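Cloths, Carts and Who Does What: Automation in the Back Rooms at Plaltodstead
Jeptoo Masanja
Workplace and Society, project report

I picked this topic before I knew anything about it. My aunt used to work in the kitchen at Plaltodstead, a residence for older people with a long lunch service and a very small back room, and she kept telling me about "the hand". The company that supplies it is called Diltis, and the hand does the fiddly jobs with cloths, the ones that used to fall to whoever was on shift and not fast enough to look busy. So I asked if I could spend my placement hours there in June, and they said yes!
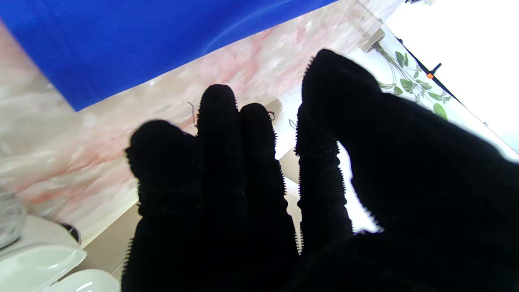
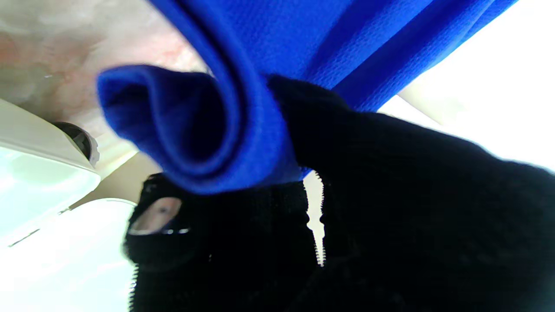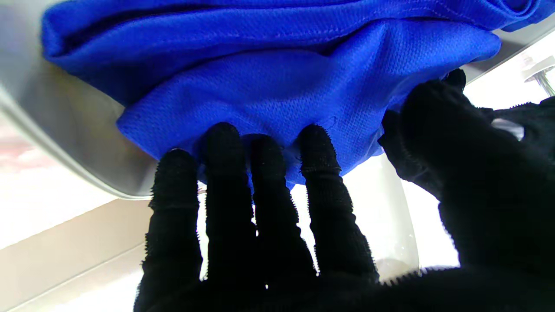
Figures 1 to 3. The gloved hand and the blue cloth. In Figure 3 the cloth is in the steel basin.

What I wanted to find out

My question was pretty simple. When a machine takes over a small, boring part of a job, what happens to the rest of the job? Most of what we read in class was about big factories and people losing work altogether, and I had a feeling a place like this would be different (it was, mostly, though I'll get to the part that bothered me).

How I did it

I sat in on shifts and talked to anyone who'd talk to me, usually on their break. I also handed out a short survey and got 29 back. I'd hoped for more, but the evening crew is hard to catch and two of the forms came back with a grocery list on them. The site let me look at the task log too, which had 964 entries for the weeks I was there. Of those, 199 were marked as needing a person to step in.

What people told me

The first thing everybody brought up was their hands. Wringing and folding all day is rough on your wrists, and people who'd done it for years were glad to hand it off. One woman on mornings told me she'd started knitting again, which made my whole week.

The second thing was the interruptions. Those 199 entries don't look like much in a spreadsheet, but each one means walking away from what you're doing, clearing whatever's stuck and pressing resume. Cloths bunch up. They catch on things. A stack of plates stays the shape it was when you put it down, and a cloth doesn't, so the soft stuff makes up nearly all the stops. People said they didn't mind the stepping in so much as not knowing when it was coming. Someone called it "babysitting with no schedule", and I put that on my poster.

The third thing was the talking. Folding used to be a two-person job, done side by side at the end of lunch, and that was when you found out whose kid was sick and who wanted to swap a shift. The folding is off their plate now and so is that bit of the day. I counted this as a real cost, even though there's no column for it in the log. The supervisor, to her credit, had noticed as well and added a 20 minute overlap between shifts. Some people use it to chat and some use it to leave early, so I can't say if it's working.

Training was the sore spot. Ansah, the agency that sends in casual staff, doesn't cover the hand in its orientation, so casuals learn from whoever is nearest. A few of them told me they just avoid that side of the room. The permanent staff then end up doing all the stepping in, and they've got no extra pay for it. I think that's unfair and I said so in my presentation.

What I'd suggest

Give the stepping-in job to a named person each shift and put it on the roster, so it counts as work. Get casuals ten proper minutes with the hand on their first day. And ask the staff before the next change. The site is looking at a cart system from Brultel, and when I mentioned it at break, half the table hadn't heard a word.

Problems with my project

My survey was small and I'm related to someone who used to work there, so people may have been nicer to me than they needed to be. I also wrote question four badly. It asked if the job was "easier or better", and a few people quite rightly circled one word and crossed out the other. If I did it again I'd split that up and go back for the evening shift, with snacks.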